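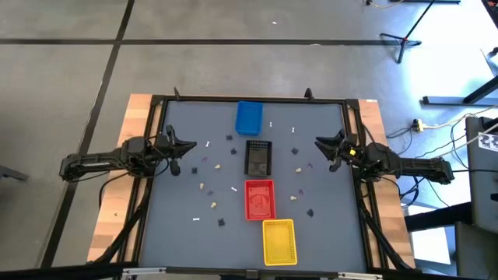 damgaard_attic wrote:
I still say toy rotation is too much work. Put it all on one low shelf and let them at it. Mine never missed a thing that was out of sight, so why keep it?

Re: Toy rotation, does it hold up?
puddlejump
Posts: 3211

Oh, I have to disagree with you there! We started rotating in October and I'm completely sold. Half the toys go up in the closet, half stay down, and every two weeks we trade. The kids greet that old Hukano marble run like it came in the mail that morning. Same marble run! They built with it until dinner, and they had walked right past it all summer.

The work part is fair, I'll give you that. My first swap ate a whole evening because I was being fussy and matching sets. Now I do it while the pasta boils. What I do:

1. Pull whatever hasn't been touched. If you have to ask yourself, it goes up.

2. Leave the favorites alone. A stuffed animal that sleeps in the bed doesn't rotate, ever. I learned that one at 2 a.m.

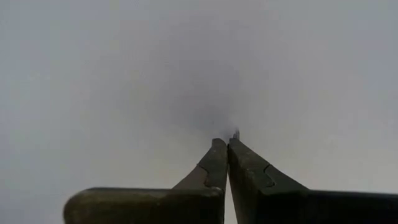 3. Bring down a mix - something to build, something to pretend with, something small and silly.

4. Puzzles go last and come down one at a time. We had a 300 piece one loose in with the blocks and I was finding sky under the couch for ages.

Re: Toy rotation, does it hold up?
quietcorner

I'm with puddlejump on rotating but not on the closet. If they can't see it, they can't ask for it, and mine like asking. Clear Tisel boxes up high worked much better for us. They point, I swap one for one, done. No schedule at all.

Re: Toy rotation, does it hold up?
damgaard_attic

See, one for one I could live with. But what about the little stuff? Plastic animals, dice, all the party favor junk. You can't swap that one at a time, you'd be up and down a ladder all day.

Re: Toy rotation, does it hold up?
puddlejump

Little stuff is my favorite topic, thank you for asking! Open baskets, no lids, no labels. Lids are where cleanup dies at our house. 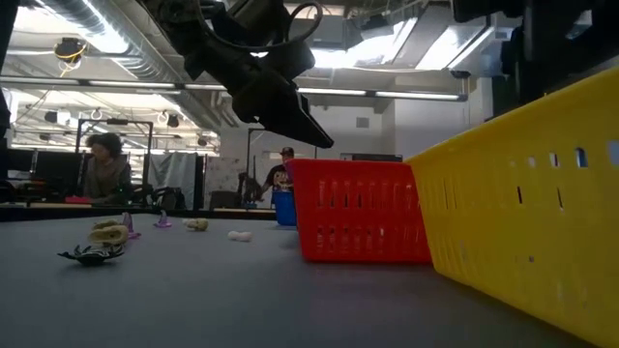

I'd also go with slotted sides over solid ones, because sand and crumbs fall through and you can hose the whole thing off in the yard. Ours are from Rarnero and they've been sat in, worn as hats and used as a boat. And don't sort too finely! I tried sea creatures versus land creatures and got a very long argument over where the frogs went.

Re: Toy rotation, does it hold up?
quietcorner

Frogs get their own basket, obviously.

Re: Toy rotation, does it hold up?
damgaard_attic

OK, I'll try baskets for the small things. The shelf stays, though.

Boards > Home and Family > Playroom > Storage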